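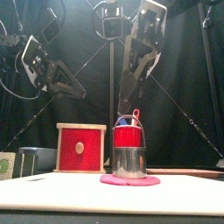
How many containers does a desk need for small tools?
Fewer than most people own. Two will do for an ordinary desk: one open, one closed.

Speaker notes, desk storage talk, Clevell branch library. Revised 5/28/20.

Start without slides. Ask who has looked for scissors in the past week. Wait for hands.

Open storage first. A cup, a jar, a small pail. It holds what gets picked up every day, and things stand upright in it. The pail with the red band is the one to talk about here. It has a wire handle, so it can go to the kitchen table and back. An orange-red loop sticks up over the rim, like the finger ring on a pair of scissors. Point out that you can find a handle like that without digging. Blades down, handles up.

Say something about the mat. The pail stands on a round pink one that is wider than its base. I put a mat under anything metal at home after I scratched a desk from Tomaszewski that I had owned for seven days. Felt, cork or silicone, it doesn't matter much. If someone asks where to buy one, a pot holder works.

Closed storage second. The red wooden drawer box goes beside the pail. Drawers are for flat things and small things – stamps, clips, spare blades, labels. One kind of thing to a drawer. If a drawer needs a label to explain what is in it, too much is in it. Skip this line if the group is mostly teachers. They like labels, and last October we lost ten minutes to it.

Paper clips. The box of 1000 from Perklow is good value and nobody at home will finish it. Put a small handful in the drawer and the rest in a closet. Same with staples, which come up to 4000 in a box.

Pause for questions here. The usual ones:
Pens with the scissors or apart? Apart if you have children in the house, otherwise together.
What about a pail with no weight in it? It tips when you pull the scissors out. Put a flat stone in the bottom.
Do the colors have to match? No.

Exercise, if there is time. Everyone gets a tray of mixed items and sorts it into daily, weekly and rarely. Daily goes in the open container. Weekly goes in a drawer. Rarely leaves the desk. Let them argue about tape.

Mention the Akis handout, page two, for drawer sizes. Copies are on the chair by the door, more in room 615.

Last part, keeping it up. Empty the pail out once a month and wipe the inside. Pencil shavings and grit collect at the bottom. Put back only what you used.

Stack the trays before leaving. Return the key to the front desk.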